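Grandance (album)

Grandance is an instrumental album by the Canadian chamber-folk ensemble Vilavham, released on the small Jirkeo label on January 21, 2024. 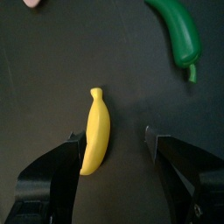 The ensemble had been playing together for several winters before it settled on a full-length recording, and the music has the comfortable, neighbourly feel of people who know one another's habits rather well. It runs to 47 minutes and is built on old kitchen-party dance tunes, slowed down a good deal and coloured with pump organ, fiddle, clarinet and (on the long closing piece, "De Bruijn") a handbell choir of up to 30 ringers.

Recording took place in a decommissioned church hall, whose creaking floor can be heard quite plainly between tracks; the group was fond of the sound and left it in. The first vinyl pressing, limited to 799 copies, sold out in February, and a second pressing of 3,000 followed with a slightly different running order.

Listeners new to Vilavham are often steered first to "Lamplighter's Reel", the gentlest tune of the lot and a lasting favourite at the group's concerts.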